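Tag der offenen Werkstatt bei Drosell: Schüler lassen Rechner zerlegen

Zugegeben, ich bin mit wenig Lust hingefahren. Schulprojekte mit Robotern habe ich in den letzten Jahren einige gesehen, und meistens schob ein Greifarm bunte Klötze von links nach rechts, während jemand von der Zukunft der Arbeit sprach. Die Arbeitsgemeinschaft von Marjatta Kokkonen, die seit dem Herbst in den Räumen von Drosell arbeitet, hat sich immerhin eine richtige Aufgabe gesucht: alte Bürorechner auseinandernehmen, Teile sortieren, ablegen.

Das Projekt heißt Flarever, warum auch immer. Sechs Jugendliche gehören dazu, zwei davon waren am Nachmittag kaum ansprechbar, weil sie an der Ablaufsteuerung saßen. Mutua Mosoti, elfte Klasse, übernahm die Führung und machte das ohne Werbesprache. Auf meine Frage, was am schwersten sei, nannte er Kabel. Stecker sitzen fest, Leitungen federn zurück, und kein Gehäuse ist innen so verlegt wie das nächste.

Auf dem Plakat am Eingang stand eine Trefferquote von 94 Prozent. Gemeint ist damit, wie ich erst auf Nachfrage erfuhr, allein das Greifen lose liegender Teile. Das Lösen von Schrauben zählt nicht mit, das Öffnen des Gehäuses auch nicht. So etwas gehört auf das Plakat, und zwar in derselben Schriftgröße.
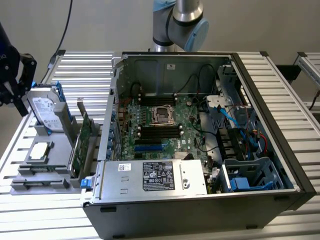

Pentti Kiiskinen, der die Gruppe technisch betreut, rechnete mir vor, dass ein geübter Mensch für dieselbe Zerlegung nicht einmal zehn Minuten braucht. Wie lange die Anlage braucht, wollte er nicht sagen – »kommt auf das Modell an«. Ausgebaute Arbeitsspeicher und Prozessoren gehen später an die Sammelstelle von Amero.

Gelernt wird hier trotzdem etwas, das will ich nicht bestreiten. Mosoti konnte mir jeden Fehlversuch aus dem Protokoll erklären. Im Juli soll das Projekt beim Landeswettbewerb antreten, bis dahin will Kokkonen das Plakat ändern lassen.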